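Gashaw counter arm: a review after two months of kitchen chores

I paid $598 for the Gashaw arm in December, plus the planning software from Uvent, which is sold separately and costs 20 dollars a month. It clamps or bolts to a kitchen base and is supposed to handle simple jobs around the sink and counter. I wanted to know if it could take any real work off my hands.

Setup took a full evening. The base is heavy and the printed manual skips the step where you level it. I found that step in the Uvent help pages. Once the base was level the arm calibrated on the second try and has held its calibration well.

Wiping the counter is the best thing it does. Give it an open area and a damp cloth pad and it will cover the area evenly, with no missed strips. It is slow. A stretch of counter I can wipe in 20 seconds takes it several minutes, but I am usually in another room by then. It stops if it meets anything it did not expect, including a spoon.

Dishes are a different story. It rinses plates fine if they are already standing in the rack it came with. It can't scrub. Dried egg stays where it is. Mugs are hit or miss, depending on the handle, and I would not let it near a wine glass. I ran 40 plates through it over one week and still washed a good share of them again by hand.

Laundry folding is listed on the box as "coming soon." I would not buy it for that.
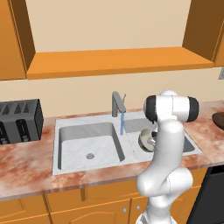
Uvent makes you build your kitchen in the simulator before the arm will run a new chore, and this part of the package is better than I expected. You can start from one of the stock kitchens, such as the one with the double sink and the four-slot toaster. The water in it is drawn as a thin blue stream falling into the right basin, close to the disc on the end of the arm, and that kind of tight spot is what you want to sort out on a screen first. Splashing is not modeled, so expect a wet counter on your first real run.

Support is by email only. My one question, about a noisy wrist joint, got a useful answer on Monday morning after I sent it Friday.

The Clusside arm costs $200 more and has a stronger grip, but it needs a deeper counter than mine. The Sindthorpe is cheaper and only wipes. If wiping is all you want, get that one. I'm keeping the Gashaw for the counters and the rinsing, and I still do the pans myself.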